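Inspection record, Hatden Street rental units, common laundry and lounge. Completed by Obed Dogbe, reviewed by Gifty Agyeman. December round. Items are marked OK, Attend or Fail. Comments follow each item where the inspector made one.

## A. Dryers and venting

- [x] **A1. Lint screens fitted and undamaged.** OK. Screen in dryer 4 has a bent lip on the left side but still seats fully.
- [x] **A2. Lint screens clean at time of inspection.** OK.
- [ ] **A3. Vent hose behind each dryer free of kinks.** Attend. Dryer 2 has been pushed back against the wall and the hose is flattened over a short length. Pull the machine forward and refit the hose with the original clamp.
- [x] **A4. Exterior flap opens under airflow and closes when the machine stops.** OK. Paint on the flap is peeling. Cosmetic only.
- [ ] **A5. Cool-down cycle enabled.** Attend. Disabled on dryer 1, apparently from the front panel. Reset, and lock the panel with the code held in the site office.
- [x] **A6. Drying instructions posted and legible.** OK. The sign now states that clothing with elastic waistbands goes on low heat, and that anything marked with oil, solvent or wax stays out of the dryers even after washing.

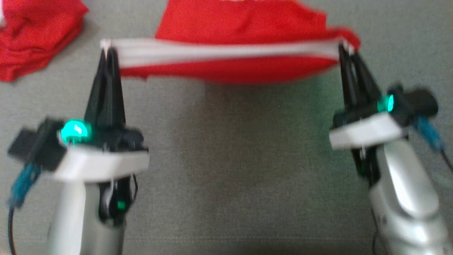 **Why are oil-marked items kept out of the dryers after they have been washed?**

Washing often leaves some of the oil in the fibres. Dryer heat speeds up its reaction with air, which gives off more heat, and a folded or heaped load can hold that heat long enough to catch fire.

## B. Washers and water supply

- [x] **B1. Supply hoses free of bulges, cracks and rust at the fittings.** OK. Hoses on washers 1 and 3 are due for replacement next round by age.
- [x] **B2. Shut-off valves turn by hand.** OK. The cold valve on washer 2 is stiff. Worked through its full travel twice and left open.
- [ ] **B3. Floor drain clear.** Fail. Standing water remained after a bucket test. Trap to be opened and cleaned before the room is used overnight again.
- [x] **B4. Hot water at the tub tap no higher than 50 °C.** OK. Measured after the tap had run to a steady reading.
- [x] **B5. Machines level and stable on spin.** OK. Washer 3 was run at 1,000 rpm with a mixed load and did not walk.

## C. Electrical

- [x] **C1. Outlets near water protected and tested.** OK. All tripped and reset with the test button.
- [ ] **C2. Cords and plugs undamaged.** Attend. Dryer 3 cord has a scuffed outer jacket near the plug. Inner insulation is intact. Skakgate has quoted for a replacement cord. Gifty Agyeman to approve.
- [x] **C3. Panel access clear.** OK. Drying rack moved from in front of the door during the visit.

## D. Lounge seating and fabrics

- [x] **D1. Seating set back from the baseboard heater.** OK. Floor tape has been renewed.
- [x] **D2. Upholstery free of tears, burns and exposed foam.** OK. The Olamness label was checked against the purchase file.
- [ ] **D3. Clothing and linen kept off heaters and lamps.** Attend. A towel was found over the heater at 8 a.m. and removed. The notice beside the heater has faded and needs reprinting.
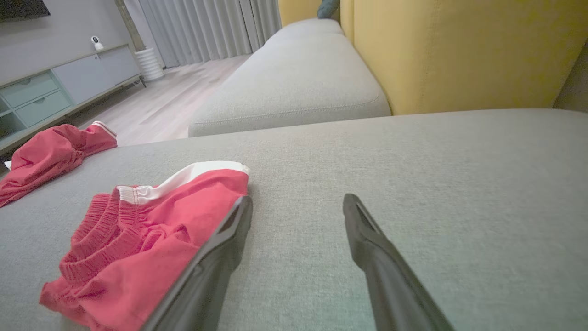 ## E. Exits, alarms and extinguishers

- [x] **E1. Both exits open without a key.** OK.
- [x] **E2. Smoke alarm sounds on test.** OK. Audible in the corridor with the laundry door closed.
- [ ] **E3. Extinguisher gauge in the green and tag current.** Fail. Gauge reads correctly, but the tag is missing. Chiba to attend and retag.
- [x] **E4. Emergency light holds on battery.** OK.

**Follow-up.** B3 and E3 go on the urgent list. Items A3 and A5 can be closed by site staff with a note in the log. C2 stays open until the cord is fitted and the dryer has been run through one full cycle with the inspector present.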